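3.2 Materials and sorting procedure

Parts came in from the repair counter at Drosteleck over one winter, starting in November. People dropped off broken household goods (hand mixers, clocks, toy trains, a lot of printers) and filled in a half-page form. Age of item, what went wrong, what they had tried already. Forms with no age given were kept but left out of the age analysis. In all 176 items, of which 59 had at least one failed plastic part. The rest were cords, switches, dead motors, or nothing wrong at all.

Surface matters more than we expected. Small pale parts get lost on a pale table, so sorting was moved to a dark matte one early on. Old records from the white table were rechecked by the second author and kept.

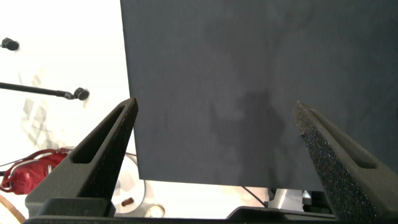 3.3 Coding of failures

Two coders, Suryani Tambunan and Erzsébet Sárközi, working apart. Each failed part got one code: worn, cracked, stripped, warped, missing. Where a part was both cracked and worn the coder picked whichever would have stopped the item first — a judgment call, and the main source of disagreement. Disagreements were talked through over the phone and settled the same week. Items where no agreement was reached went in as "other" and there were 7 of these, mostly clocks.

We also asked owners what they thought had broken. Owners were often wrong about the part but right about the symptom. "It hums but doesnt turn" was usually a stripped drive part, for example, even when the form blamed the motor. Prior work on repair counters tends to throw out the owner's account. We kept it.

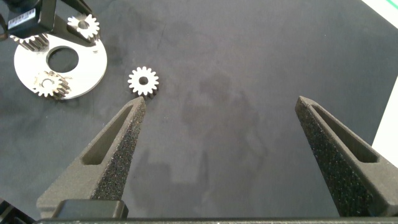
Replacement was the harder question. A part can be cheap and still impossible to get, and for owners the search was where most repairs ended. We wrote to the two suppliers named most often on the forms, Vindus and Gunawan, with the same short list. Neither sold single parts from it. A small white gear like the one lying on the mat in Figure 4 is a typical case: no one wants a whole drive unit for the sake of one gear, so the item goes back in the closet. Avico sold assortments in bags of 100, and a few owners bought one and hoped.

Figure 4. Gear on the dark mat.

Outcomes were taken from a follow-up call. Fixed, not fixed, thrown out, replaced with new. Calls were made in the evening, at most three tries per owner. People who had thrown the item out were more willing to talk than people who still had it sitting around, so the "not fixed" group is probably undercounted.

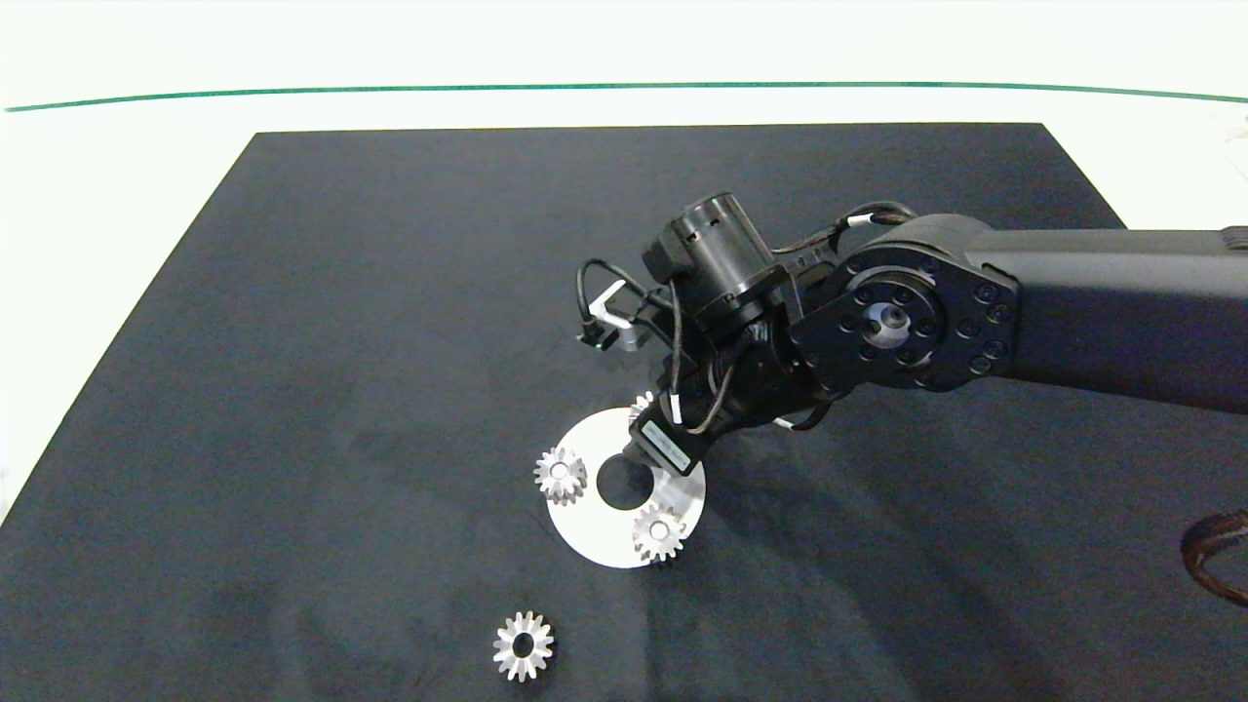
The undercount runs in one direction only, and correcting for it would make our main finding stronger. We did not correct for it. Owners who moved away or changed numbers were treated as missing, not as "thrown out", althrough earlier drafts did this differently. Results by item type are in section 4.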